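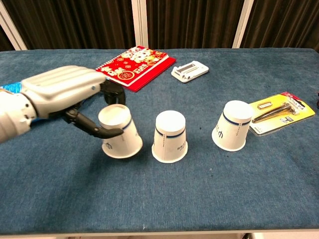

PRESS ROOM / SERIES NEWS

Vikport Renews "Tuominen," the Crime Drama in Which Very Little Crime Gets Solved

Second season returns to Zekgate, where the harbor is still frozen and the sheriff is still on the phone

Thursday, April 5, 2018

Vikport has ordered a second season of "Tuominen," the slow, cold and frequently silent detective series that wrapped up its first run in February with a nine-minute shot of a man eating soup. Production begins this summer, with Sevum Pictures again producing.

The order comes after a first season that the network scheduled against a singing competition, a basketball doubleheader and, in one memorable week, itself. Viewers found the show anyway. Many of them have since written to ask what happened in it. Vikport has read these letters with interest and would also like to know.

"We pitched this as a thriller, and I want to thank everyone at the network for never bringing that up again," said Trinity Marchetti, creator and showrunner. "Season two has a car chase. It's one car. He's chasing a ferry, and the ferry has a pretty good head start."

For those who have yet to watch, "Tuominen" follows a retired insurance investigator of the same name who moves to the port town of Zekgate to be left alone. In the opening episode a body turns up under the ice, and the local sheriff, who has a bad hip and a worse deputy, asks Tuominen to take a look. He says no. He says no again in the second episode. By the third he has agreed to look at the paperwork, and the season is off and running at the pace of a man who has never in his life been off and running.

The new season picks up the morning after the soup. Tuominen has been offered a job with the county, which he does not want, and a dog, which he does not want either but which is already in the house. The sheriff is up for reelection against a boat dealer. A set of account books from the old cannery, last seen going into a stove, has turned up in a church sale marked at 50 cents. Somebody buys them before Tuominen can get there, and the rest follows from that, eventually.

Marchetti confirmed that the question of who moved the body will be answered this time. The answer comes in the second episode and is wrong.

A word about the weather

The first season was praised for its bleak winter light, most of which was obtained by filming in bleak winter light. Sevum Pictures has now learned that its summer start date will present certain problems in this area. Interior scenes will be shot first. The harbor will be dealt with later in the year, when it has had a chance to freeze, and the cast has been told to keep the coats.

Those coats have developed a following of their own. Tuominen's brown one, with the torn pocket that three separate characters offer to sew up, will be back with the pocket still torn. The costume department made a spare for season one and tore it to match, then lost track of which was which. Both will appear. Fans who believe they can tell the difference are welcome to keep that to themselves.

On the matter of the finale

Vikport received 500 letters and emails after the February finale, which the network describes as a strong response for a show with its time slot. A good number concerned the soup. To settle the most common question, it was fish. To settle the second most common, no, the network did not lose the picture, and there was no need to restart your box. The lamp in the background goes off on purpose.

The scene was originally scripted to run two minutes. Marchetti left the camera going to see whether anyone would stop her, and the editor, assuming this had been discussed, kept all of it.

"I've had people tell me it's about grief," Marchetti said. "I've had people tell me it's about capitalism. My mother said he should have put a napkin down. I agree with all of them, but mostly my mother."

New faces, same chairs

The writers' room has grown by a pair of desks, and the show has finally hired a full-time police consultant. She has read every script from the first season and returned them with notes, including a long one on the subject of evidence and why it should not be kept in a freezer with the venison. The freezer stays. It will, however, get a label.

Also new is a proper title sequence, replacing the plain white lettering that was put in as a placeholder and then won over everyone in the building. The new titles last 30 seconds and show the town of Zekgate from the water. Viewers who preferred the placeholder will be relieved to hear that it is still there on top.

The theme music has not changed. The cellist asked.

Where to catch up

Vikport will rerun the complete first season on Sunday evenings through the spring, two episodes a night, in order. That last point was not a given during the original run, when episodes five and six aired the wrong way around and drew the best reviews of the season. They will be shown correctly this time. Those who want the earlier experience can watch the second half of the evening first.

The reruns will carry captions in English throughout, including during the scenes with no dialogue, where they will say so.

A premiere date for season two has not been set and will be announced once there is ice.

About "Tuominen"
"Tuominen" is a Sevum Pictures production for Vikport. It was created by Trinity Marchetti, who also serves as showrunner and wrote the episode with the geese.

About Vikport
Vikport is a cable and streaming channel offering original drama, older drama, and a cooking program that was acquired in a package and has proved impossible to cancel.

Press contact
Reviewers may request screeners and stills through the Vikport press office. Please specify which brown coat.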